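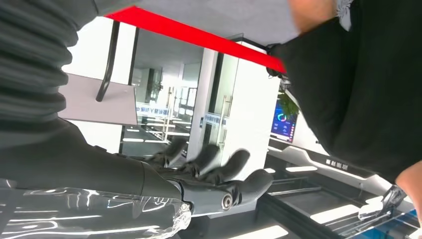

Rikeditz Opens the Doors on Its New Nernbridge Office

June 21, 2025

NERNBRIDGE - Rikeditz has moved into its new office on Plevden Street, and the first open house drew 100 visitors on a very warm afternoon. Neighbors, former coworkers, a few curious people from the bus stop and plenty of kids all came through to see what had become of the old Plevden building, which most people in town remember as the carpet showroom.

It looks wonderful! The heavy dividing walls are gone and there is glass in their place, with doors on tall metal handles and blue lettering on the panes. Daylight from the corridor windows now gets all the way into the main room, and people who bought carpet there years ago kept saying they had no idea the building even had windows on that side. (It did. They were behind the sample racks.)

The ceiling is white with a bright red strip running across it on a diagonal, and that was easily the most talked-about thing of the day. Trinh Ông, who planned the layout and has been with the company since its days above the bakery, said the strip was argued over for 2 months.

"Half the office wanted it gray," Ông said. "I wanted something you'd notice when you came in from the parking lot half asleep. Now the people who wanted gray are the ones showing it to their families."

There is greenery too. A leafy plant has a spot above the wall screen, a smaller potted one is out in the corridor, and Ông said more will be coming over from the old place once the watering schedule gets sorted out. Anyone with strong opinions on low-light plants is invited to share them at the front desk, and several visitors already have.

The wall screen by the glass doors will be used for the building's daily numbers, the sort of thing that used to be taped up next to the copier. It has a blue background and a ring chart in different colors, and one young visitor asked whether it was a game. Staff hope to add the room bookings to it by December, so that nobody has to walk the whole floor looking for a free table.

The move brought 57 employees together on one floor for the first time. Until this spring they were split between 2 addresses on opposite sides of the river, and anyone with a morning meeting at one and an afternoon meeting at the other got to know the Nernbridge bridge traffic very well. Lunch is already a lot livelier, by all accounts, and the line for the microwave is a lot longer.

Food at the open house came from Thái, the little lunch counter across the street, which sent over spring rolls, mango salad and an iced tea that ran out well before the speeches did. The counter plans to stay open later on weekday afternoons now that it has a full office next door.

The corridor and the front room will stay open to the public during business hours, and local groups can ask to use the meeting space in the evenings at no charge. Requests should be made in person at the Plevden Street desk. Street parking is free after five, and the bike rack is around the back by the loading door until the new one is bolted down out front.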